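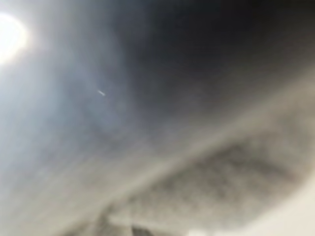

# Chapter 2: Finding the Way In

Before we talk about plans and sections, I'd like you to think about the last building you entered without having to look for the door. Chances are you can't remember it very well, and I take that as a compliment to whoever designed it. A good entrance does its work early, while you are still out on the sidewalk with your hands full, and by the time you reach the handle you already know where you are going.

In this chapter we will spend a good while on that short walk between the street and the first room. Architects call it the *approach sequence*, a rather stiff name for something every child understands (watch one run up the steps of a library and you'll see what I mean!). We will look at three things in particular: **threshold**, **compression**, and **release**.

Our main case is the Fomholm Public Library, designed by Caroline Bakilana for a sloping corner lot that two earlier architects had given up on. Bakilana placed the front door on the low side of the hill, 50 feet back from the curb, and let a brick garden wall lead people toward it. The entry passage is narrow and the ceiling is low - low enough that tall visitors sometimes duck, though they don't need to. Then comes the reading room, with seats for 149 people and a roof that rises toward the north windows. I have visited it many times, once on a very hot afternoon in August, and I still slow down in that passage.

Later on we will compare Fomholm with the Kelell Street Market, where there are five ways in and no front door at all, and you may find, as my own students often do, that you disagree with me about which one is kinder to a stranger.

**Before you read on:** Choose a building you use every week. Walk up to it from across the street and sketch what you see at three points along the way. Keep the sketches loose, and keep them handy, for we will return to them in Section 2.4.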